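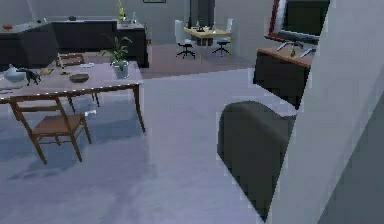
4号机那次保护停止之后自己又走起来的事，昨晚在仿真里复现了，路径跟 Thulani 说的基本对得上，先发结论，细节往下看，日志我还没整理完。两个问题叠在一起：一个是底盘不该钻进椅子下面却钻了，一个是碰撞条松开以后恢复层自己把停止给清了。用的是 Durán 场景集的第26号，餐桌跟前那把餐椅，细腿，两腿之间一根横档，靠背是空框。就这么一把椅子，我们回归测试跑了这么久一次都没报过，原因后面讲，挺难看的。

先说要大家马上做的，别等我后面啰嗦完：

凡是跑 Plisell 主线、机器会进有人的房间的，今天把恢复层的自动恢复关掉。配置里把 auto_resume 设成 false，重启导航进程，不是只重载参数，重载不生效，我试过。关掉以后碰撞条一触发，机器就停在原地等人按确认。烦是烦，先这样。

关掉以后拿手推一下碰撞条，松开，站在旁边等一会儿，看它动不动。不动才算关好了。Iona 那边的机器我看配置文件写的是 false，可是启动脚本里又覆盖成 true 了，所以光看文件不算数。其他组有没有抄过那个脚本我不知道，自己查一下。

急停按钮不受影响，急停走的是硬线，跟这次的事没关系。Elmarie 当时按下去就断了驱动，这部分是好的。

把 Thulani 的原信贴在这里，前几天没在列表里的人可以看看。

2022年4月10日，Thulani Tshabalala 写道：

> 各位，
>
> 报一个安全事件。没有人受伤，椅子腿上蹭掉一块漆，机器外壳前沿有一道印子。
>
> 地点是 Prudmont 的样板间，餐厅那一侧。4号机，跑的是 Plisell 主线，任务是从充电位绕过餐桌去厨房那头，再回来。没有带载。Elmarie Matlala 在房间里跟机，手里拿着遥控急停，我在隔壁看屏幕。
>
> 机器绕餐桌的时候没有按全局路径走外圈，局部规划在餐椅前面向里拐了一下，车头从两条椅腿中间伸进去。碰撞条顶到腿间的横档，触发，机器停了。到这里我认为还算正常，碰撞条就是干这个的。
>
> 然后大概 900 毫秒以后，机器自己又往前走。没有人按确认，我这边界面上也没有弹确认框。它推着椅子走了一段，碰撞条又触发，又停，又走。Elmarie 在它第三次起步的时候按了急停。
>
> 她当时站在椅子的另一侧，本来是想过去把椅子拉开的。机器停着，状态灯是黄的，按我们自己的规程，黄灯就是保护停止，可以靠近。所以她是按规程做的，是机器没按规程来。我希望大家讨论的时候把这一点放在前面。
>
> 我看到的几件事，不一定都相关：
>
> 一，激光的数据里椅腿是有的，横档没有。横档比激光平面高，比深度相机近处能看见的范围又低。
>
> 二，停止期间速度指令一直在发，没有归零，只是被安全层拦住了。安全层一放行，机器马上就按原来的指令走。
>
> 三，事件记录里，保护停止的清除原因写的是 operator_ack。没有操作员按过任何东西。这个我最在意，如果记录里写的是人确认的，事后就没法说清楚了。
>
> 4号机我已经锁了，钥匙在我这里，请不要来借。现场没有动，椅子也还在原来停下的地方，谁要量尺寸可以过来。
>
> Nuno，横档这件事请你看一下代价地图那边。清除原因写错这件事，我不知道该找谁，麻烦认领。
>
> Thulani

好，下面是我这边查到的。

先说清除原因写错，因为这个最快。认领了，是我写的，去年那次重构。恢复层当时有两条路，一条是人按确认，一条是碰撞条松开后超时自动恢复，我把两条路合到一个函数里，原因字段在函数里写死成了 operator_ack。自动那条走进来，也记成人确认。没有测试覆盖这个字段，评审的时候也没人看出来，包括我自己。对不起 Thulani，也对不起 Elmarie，如果那天真出了点什么，记录会指着她说她按过。这个我不想找理由。补丁已经在分支上，自动恢复单独写 auto_clear，人按的才写 operator_ack，并且必须带界面的会话号，没有会话号就拒绝写入，停止保持。

顺带的后果：过去所有机器的事件记录里，operator_ack 都不可信。谁拿这些记录做过统计的，请重新看。Krystyna 好像给上一版安全评估用过，你看到这封回我一下，咱们单独聊怎么更正。能补救一点的办法是对界面那边的点击日志，界面有点击的才算，没有的一律当自动恢复。点击日志只留一阵子，再早的就没了。想对的赶紧备份。

再说为什么会自动恢复。逻辑是这样：碰撞条触发，进入保护停止；碰撞条释放，开始计时；计时到了，碰撞条还是释放的，就认为障碍物已经移开，清除停止。当初是给窗帘、塑料袋那种东西准备的，轻轻蹭一下就要人跑过去确认，现场的人意见很大。所以默认开着。

问题出在“释放”这两个字上。椅子是能动的。机器顶上去，有惯性，椅子往前滑一点点，机器刹住，椅子再滑一点，碰撞条就松了。对恢复层来说跟障碍物被拿走一模一样。计时，清除，放行，速度指令还是原来那条，往前。又顶上。只要椅子还滑得动，这个循环就一直转下去，直到椅子抵到墙，或者抵到人。

抵到人那种情况，碰撞条不会松，因为后面顶住了。所以机器会停住。我知道有人会拿这个来说风险没那么大，请不要。椅子夹在机器和人的腿中间，已经顶住一次了才停，而且人一躲开，又松了，又走。

Thulani 说的第二条，速度指令没归零，也是真的，也是错的。停止期间控制器应该收到暂停，把目标速度清掉，放行以后从零开始重新规划。现在是安全层单方面拦，控制器完全不知道，它还以为自己在走，里程计不动它就当是打滑，反而会加一点力。我看了下电流曲线，第二次起步比第一次猛，第三次没来得及看完就急停了。这条谁熟控制器？我能改但改不好，最好 Iona 来。

然后是横档，为什么会钻进去。

激光平面在横档下面，看到的就是几条细腿，几个孤立的点。代价地图把每条腿膨胀一圈，两条前腿的膨胀区中间留了一条缝，刚好比车身宽那么一点。局部规划觉得能过，而且比绕外圈近，就拐进去了。深度相机远处看得到椅子座面和横档，也往地图里写了障碍，但是机器靠近以后横档进了相机近处的盲区，射线清除把之前写的那几格又擦掉了。就是说它远远地看见过横档，走近了反而忘了。

这个清除逻辑的毛病我们老早就知道，Nuno 提过一个单子，一直挂在那儿。当时的理由是“仿真里没有影响”。

仿真里为什么没有影响，这个是我昨晚弄到很晚的部分，写细一点，因为我觉得不止这一把椅子。

Durán 场景里的家具，渲染用的网格是细的，碰撞用的是另一套。碰撞那套为了跑得快，椅子直接用了凸包。凸包就是把整把椅子拿布一裹，腿中间的空全填上了，横档不横档根本不存在。更糟的是，仿真里激光打的也是碰撞体，不是渲染网格。所以在仿真里，激光看到的餐椅是一个实心的墩子，没有缝，规划永远不会往里拐。画面上看着腿是腿、横档是横档，机器“看到”的是另外一个东西。我自己盯着画面看了这么多回，从来没想过去把碰撞体显示出来。

还有，椅子是静态的。物理里钉在地上，顶上去不滑。碰撞条一触发就一直压着，永远不释放，自动恢复那条路在仿真里从来就没被家具触发过。触发它的只有一个专门的测试，测试里是我手动把障碍物删掉，删掉以后当然应该恢复，测试当然通过。

所以回归跑得再多也没用。两个错误互相盖着，凸包让它不钻，静态让它不松。

昨晚做的改动：

餐椅的碰撞体拆成部件，腿、横档、座面、靠背各自一块。激光改成打渲染网格，慢了不少，后面再说。餐椅改成动态刚体，质量按样板间那把称的来，地面摩擦是我估的，这个不准，Thulani 你要是还没动现场，麻烦拿弹簧秤拉一下椅子，给我一个起滑的力。

改完第一轮就复现了。起点放在厨房岛台那一侧，目标放在右边那把深灰扶手椅前面的空地上，路线绕餐桌。机器到餐椅前面往里拐，顶横档，停，椅子滑，松，走。清除原因 operator_ack。跟现场一样，看得我后背发凉。

同一个起点终点，随机扰动初始朝向，又跑了一批，不是每次都钻，朝向偏一点它就走外圈了。这也能解释为什么4号机以前在样板间走过很多趟都没事。这批的比例我先不报，摩擦没标定，报出来会有人拿去当真。

把 auto_resume 关掉再跑，会钻，会顶，停住不再走。把横档那边的射线清除也关掉，就不钻了，但是会带来别的毛病：人走过去以后留下的影子擦不掉，地图上越来越脏，在桌子和岛台之间那块地方走几趟就堵死了。所以清除不能简单关。Nuno 有个想法，是给进过盲区的格子加保留时间，没有别的传感器明确看见它空，就不擦。我觉得可行，Nuno 你自己来讲吧，我别转述错了。

接下来是我担心的别的东西，还没验证，列出来大家认领：

办公椅。26号场景后面那张浅黄书桌跟前有两把白色的，黑色五星脚带轮子的那种。现在碰撞体也是凸包，也是静态。带轮的比餐椅更容易滑，顶一下能溜出去老远，碰撞条松得更快。而且五星脚很低，有的脚在激光平面下面，激光只看得见中间那根柱子。现实里我们是在样板间专门把办公椅收走才测的，客户家里没人给你收。

扶手椅。实心的，低，激光看得见，应该没事。但是我想看看软的东西顶上去会不会回弹，回弹就有释放。软包现在仿真里是刚体，测不出来，得拿真东西试，在围栏里，机器限速，人在外面。

边柜上面那面大镜子。挂得高，激光打不到，深度相机抬头的时候会不会把镜子里的东西写进地图，我不知道。跟这次的事没关系，只是昨晚翻场景的时候想起来了，镜子在仿真里反射是渲染出来的，深度那一路没有做。记一笔。

地面。26号的地面有点反光，渲染上好看，深度那路完全没有噪声。真地面不是这样。同样记一笔，不急。

场景集里别的椅子。我只改了26号这一个场景。其他的得有人挨个把碰撞体显示出来看一遍，凡是腿中间有空的家具都要拆。茶几、吧凳、婴儿餐椅，尤其婴儿餐椅。这活儿不难，就是磨人。有没有人愿意分一分？我在仓库里开了一个页面，谁看了哪个场景自己填名字，看完写结论，没看懂的也写没看懂，别空着。

关于性能，有人肯定要问。激光打渲染网格以后单个场景慢得挺明显，全量回归一晚上跑不完了。我的意见是先让它慢。想快的话可以给家具单独做一套激光用的简化网格，保留孔洞，不用凸包。这个以后再做，现在先别为了提速把凸包又合回来，我怕过两个月有人看到回归太慢，顺手一改又回去了。所以我加了一个检查：凡是标成 seat 和 table 的物体，碰撞体如果是单个凸包，场景加载直接报错。会有很多场景加载不了。知道。报错就去修那个场景，别去注释那个检查。

规程这边，Krystyna 负责，我提建议你来定：

黄灯的意思现在不成立了。在自动恢复彻底拿掉之前，黄灯也不许靠近，只有按了急停、灯变红，才能过去搬东西。Elmarie 站的那个位置，按老规程是对的，老规程是建立在“黄灯不会自己走”的假设上，这个假设是软件给的，软件没做到。培训材料里那一页要先撤下来，别等新的写好，先撤。

跟机的人不要站在机器和可移动家具连线的那一头。这条老规程没有，应该加。

另外，自动恢复以后还要不要。我倾向于有人的空间一律不要。现场同事会抱怨，窗帘那个问题会回来。可以考虑退一步：允许自动后退一小段，脱离接触，然后仍然等人确认，不许向前。后退也有后退的问题，后面有没有人，后面的传感器比前面差。所以这个也不能随便加。先不要，吵完再说。

有人私下问我能不能只延长计时，比如从现在这个值拉长几倍。不行。椅子松了就是松了，等多久它都是松的，只不过让人更有把握走过去，然后机器再动。我觉得更危险。

补丁状态：

原因字段的修复，好了，等评审，请至少两个人看，其中一个不能是我们组的。

auto_resume 默认改成 false，好了，同一个分支。已经部署的机器不会因为默认值改变而改变，配置里写了 true 的还是 true，所以前面说的手动检查还是得做。启动时如果读到 true，现在会打一条很响的警告，界面上也弹。

停止期间速度指令归零，没做，等 Iona 回话。

盲区格子保留，没做，等 Nuno。

26号场景的新碰撞体，在了，复现脚本在同一个目录，读我文件写得很潦草，跑不起来找我。脚本默认会录一段视频，嫌占地方的把那行关掉。

4号机继续锁着。什么时候解锁 Thulani 说了算，不是我，也不是进度表。我知道月底前有个演示要用样板间，我的意见是演示用遥控走，或者推掉，因该跟对方实话讲一句我们在查一个安全问题。这个不归我管，写在这儿是免得到时候有人说没人提过。

Elmarie 如果愿意，想请你补一段你当时看到的，不用正式，几句话也行。尤其是第一次停下来以后你走了几步、灯有没有闪过。日志里灯的状态只记变化，两次停止之间那一下绿灯特别短，我想知道人眼看不看得见。要是根本看不见，那灯的设计也得改，至少起步前要先响一声，等一下，再动。

还有一个小事，时间戳。4号机的安全控制器和导航主机的钟差了一截，我对日志的时候来回对了好几遍才对上，最后是靠碰撞条的触发沿对齐的。Thulani 信里那个数是按导航主机的钟算的，安全控制器自己记的比这个略短，两边都比人反应过来要快，结论不变。但是报告里请写明是哪个钟。校时服务为什么没起来我还没看，别的机器可能也一样，顺手查一下，在跑长测之前查。

日志我打包好以后放老地方，大概晚些时候，会在这个线程里回一条。有人要原始的碰撞条电平的话说一声，文件很大，我单独传。

先写到这儿，要去机房那边给 Iona 那台改启动脚本。回信请直接回列表，不要私下回我，这回的东西都留个底。

Nuno，Iona，你们俩那两条今天能给个话吗，行不行都给一句。

Prudmont 仿真组

附：刚发出去之前又看了一眼，前面说“重启导航进程”，如果你的机器安全层是独立启动的，安全层也要重启，顺序是先停导航，再停安全层，起来的时候反过来。顺序弄反了机器会进故障态，不会动，不危险，就是要断电重来。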